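PRESS RELEASE
For immediate release – 31 May 2023

Girura shares Surkix, a way of teaching robots to ask for less help in messy kitchens

Purnwood – We've been sitting on this one since October, and I'm really happy we can finally talk about it. Today our research group at Girura is putting out Surkix, a training method for household robots that have to work on counters full of stuff that doesn't belong there. The paper, the code and all the simulated kitchens we used are free to download from our website.

If you've followed our work before, you know we have a soft spot for clutter. A lot of robot practice happens on clean tables with a block or a cup in the middle, and we've done plenty of that ourselves. Then you send the same robot into a kitchen like mine (mail, chargers, a kid's toys, last night's dishes) and it slows to a crawl. It sees an object it doesn't know, stops, and waits for a person to say what to do. Our old system did this so often that testing it felt like babysitting.

Surkix is our try at fixing the waiting. The robot still gets to stop and ask, and we want it to. What changed is when. During training, every question the robot asks costs it a little, and every bad grab costs it a lot more. Over time it gets a feel for which strange objects it can safely work around and which ones deserve a question. Something odd sitting way off in a corner? Leave it alone and get on with the job. Something odd right where the arm has to go? Ask first.

All the training happens in simulation, and the kitchens are deliberately a bit of a jumble. One might have a toaster, a pepper grinder and a roll of paper towels sharing the marble with a toy crane and a stretch of toy railway track, and a knife lying out in the open. The simulator shuffles everything before each run, so the robot never gets to memorize a layout.
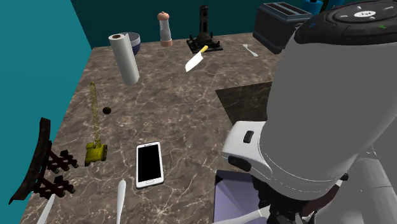

By Dae-han Joo, Girura Research

I should introduce myself, I guess. I look after the simulation side of the project, and Deok-su Bae leads the learning side. The two of us have argued about kitchen counters more than any two grown adults should, and most of what's good in Surkix came out of those arguments.

The biggest one was over the toys. I wanted to train with ordinary kitchen things only, on the grounds that a kitchen robot should get good at kitchens. Deok-su wanted things in there that had no business being near a toaster. We ran it both ways and he was right, which I've now agreed to put in writing. Robots trained with kitchen things alone did fine until we showed them something new, and then they were back to asking about everything. The ones that grew up with cranes and railway track handled new objects much more calmly.

So what did we get? We tested Surkix on 2179 simulated tasks in kitchens the robot had never seen during training. Each task was a simple chore, like moving one object from one part of the counter to another without disturbing the rest. Surkix finished 86 percent of them without asking a single question and without knocking into anything it wasn't supposed to touch. We were pretty thrilled with that!

"I care less about the tasks it finished alone than the ones where it asked," said Deok-su Bae. "When we went back through those questions, most of them were questions I would have asked too. The knife is a good one. If there's a knife between me and the thing I'm supposed to pick up, I'd want somebody to tell me whether I can move it."

Now for what it can't do yet, and there's a fair amount. Surkix has trouble with objects that hang over the front of the counter. It tends to treat them as if they were sitting safely on top, and then it's surprised when a small bump sends them to the floor. It also gets mixed up by shiny surfaces, where a reflection can look enough like an object to earn a question. And the questions themselves are pretty basic. The robot points to a spot and asks whether it may touch what's there, yes or no. It can't ask you what something is, and it can't remember your answer from one day to the next.

The other big thing is that these are simulation results. We have not run a full set of tests on a real robot in a real home, and I'd ask anyone writing about this to please say so. Simulated objects slide and tip in ways that are close to the real thing, but close is all I'll promise. A spoon in our simulator never has honey on it.

That's where the next stage comes in. We're setting up 5 test kitchens at our Purnwood lab, each one stocked by a different person on staff with whatever they have at home. (I've already been told my drawer of takeout chopsticks counts.) The robot will run the same sort of chores it ran in simulation, with a person standing by to answer questions. We plan to publish those results whether they're good or bad, along with recordings of the runs.

We also had help. The Govindasamy Fund paid for the computing time and left us alone to use it as we saw fit, for which we're very grateful. Several people at other labs read early drafts and told us where our explanations made no sense. The paper is a lot easier to get through thanks to them.

For other researchers, the download includes the kitchens, the object models, the trained system and the scripts we used to score it. The scoring script is the piece I'd most like people to poke at. Deciding what counts as a fair question took us months, and I'm sure there are cases we got wrong. If you find one, write to us and send the task number so we can replay it. We've already fixed a bug where the robot got credit for not touching an object that had rolled off the counter before the task started – thanks to the sharp-eyed tester who caught it.

You'll need a decent graphics card to train from scratch. Running the trained system is much lighter, and Deok-su does it on his laptop, with the fan screaming. Setup notes are in the download, and I tried to write them for somebody who has never used our simulator before.

About Girura

Girura is a robotics research company based in Purnwood. We work on robots that share space with people, mostly in homes, and we release our simulation tools for anyone to use in teaching and research.

Media contact

Interview requests for Dae-han Joo or Deok-su Bae can be sent through the press page on the Girura website. Please put "Surkix" in the subject line. Additional stills and a short video of the simulated kitchens are available on request.

– ENDS –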